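Destside Robotics Club: progress report to the Bernon Fund

Report period: February to 13/06/2022
Prepared by: Elaine Tavares, club lead
Grant line: equipment and session costs, year one of 2

1. Where we are

The club has met every week in term time. There are 31 names on the register, split into two groups by experience rather than by age. The newer group is still working through the simulator exercises. The older group has moved on to the arms and is the subject of most of this report.

The cell was finished later than we said in our last update. The tiled walls went up on time, but the first mounting rail we were sent was the wrong length and the supplier, Praltier, took three weeks to exchange it. Tyson Morin and Gervásio Amaral fitted the replacement and ran the new cables. We have had no problem with the rail after that.

2. Work with the arms

The task we set for the year is handling small everyday objects: picking them up, putting them down in a chosen place and, for the stronger students, opening and closing things with lids. Students control the arms themselves and save each attempt, and the saved attempts are then used to train a simple model. By the date of this report they had saved 1,423 attempts. Qiuyue Wan keeps the log and throws out any where the recording is incomplete. 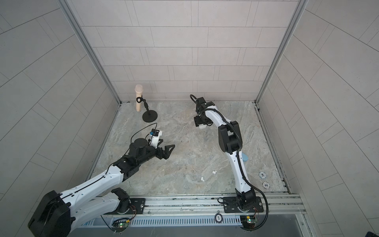
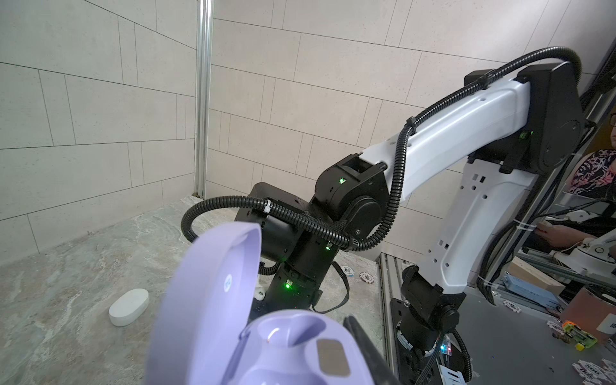 The two-arm cell at Destside, with cases, poker chips and other small items in use.

We chose the objects for being cheap and easy to replace. Poker chips have been useful for the early exercises. They are thin, they lie flat, and a student who can lift one cleanly is ready for most of the other items. Cases with hinged lids are a good deal harder. The usual fault is pressing down on the lid while trying to lift it, which pushes the whole case along the floor of the cell. Roscoe Ruiz-Ortega has written a one-page guide on this for the next group.

Using both arms together is going more slowly than planned. Students tend to drive one arm and forget the other. We now have them work in pairs, one student to each arm, before anyone is allowed to run both alone.

3. Training the model

Results so far are modest. The model places chips well when they start near the middle of the floor and badly when they start close to the walls. We think there are too few attempts from the edges, and the next batch of recordings will be taken mainly from there. The lid task has not been tried with the model yet.

4. Spending

Spending is within the grant. The equipment line is nearly used up and the session line is slightly under, as we cancelled two meetings when the building was closed. We ask to move the unspent session money to spare gripper fingers and cable sleeves, both of which wear faster than we allowed for.

5. Next steps

The older group will enter the Psarras Schools Challenge in the autumn with a team of 6. Entry is paid. Before then we need to finish the edge recordings, start the lid task with the model, and move the first students from the newer group on to the arms. Tyson will run their safety session.

We would like the Fund's answer on the session money before the end of term so that the parts can be ordered over the summer.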